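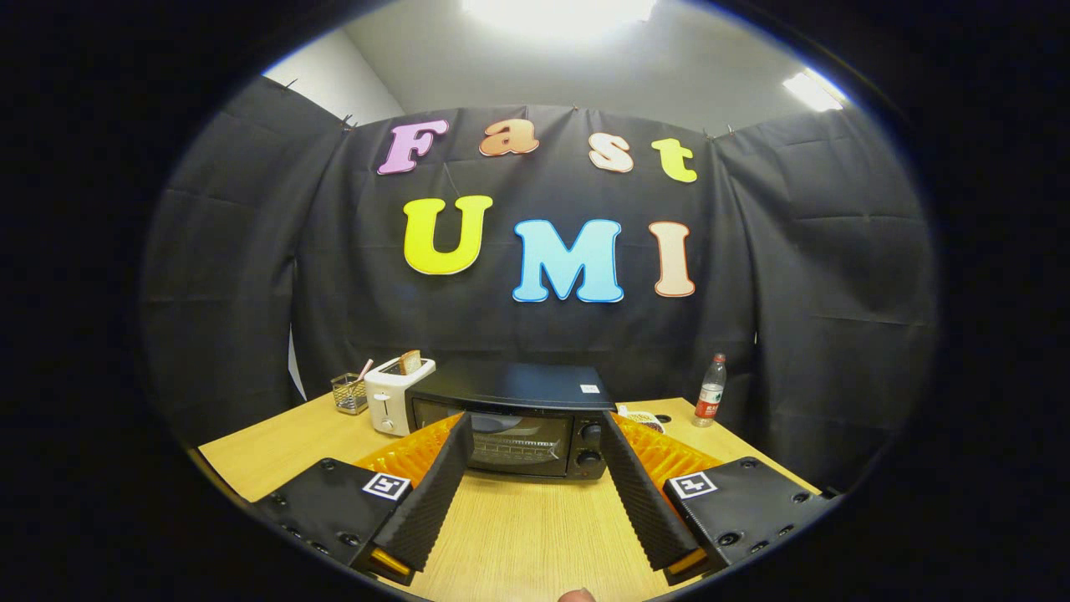 *Figure 4. View from the hand-held gripper, fingers pointed at the toaster oven door.*

### 4.2 Comparing finger sets

Run this check each time you change fingers. The Trevard and Kobzar sets fit the same mounting blocks, so only the fingers come off.

1. Close the Drultis viewer and open it again with the new finger profile.
2. Set the gripper on the table edge and open the fingers all the way.
3. Check that both square markers, left and right, are in view. If one is missing, reseat its block and tighten the screws.
4. Point the gripper at the oven door. The door window should sit between the two fingers.
5. Close and open the fingers 30 times at an even pace.
6. Save the log under the name of the finger set.

**Note:** A log needs at least 400 readings — if it has fewer, repeat step 5.

**Caution:** Keep your own fingers behind the mounting blocks while the gripper closes.

Marker scores under 86 go to Afroza Jayasinghe before you try the next set. Harish Bhatt keeps the spare screws (size 2) in the Trumia drawer.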